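Notebook entry, 12/06/2026
Project Wogan — demonstration gathering, tabletop set, Arusach workspace

The purpose of this session was to extend the kitchen set with further demonstrations for the Prillis policy. The set stood at 1426 accepted episodes at the start of work. The instruction list was left as revised in May, so that the new episodes may be merged without relabeling.

Seventy-six episodes were recorded. Of these, seven were rejected on review: four for late starts, two for a dropped command stream, and one for a wrong instruction label. The remainder have been copied to the Fusport store and await a second reading of the labels.

Item positions were changed by hand between episodes. The operator is asked to keep the dishes within reach of the arm and to vary the height of the target items as well as their place on the table.

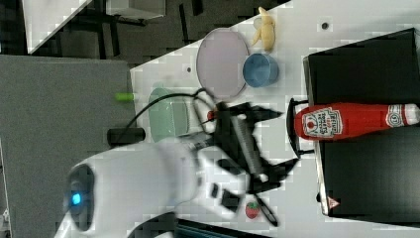 Arm in motion over the table; ketchup bottle on the black box, banana beside the blue cup.

Fast wrist moves remain a concern. The gripper blurs in the wrist turns, and the fingers are then hard to place when contact points are marked. A lower speed limit was tried on the last block of episodes. The operators found it tiring — each episode ran longer — but the contact marks were easier to set. A decision on the limit is deferred until both groups have been compared in training.

Labels: "plate" and "bowl" were used interchangeably in several earlier entries. The written rule is to name the item by its shape and color, for example "lavender plate" or "green bowl". Episode 338 has been corrected accordingly and may serve as the reference for new labelers.

Outstanding: second reading of labels; repeat of the four late-start episodes; check of cable slack at full extension before the next block.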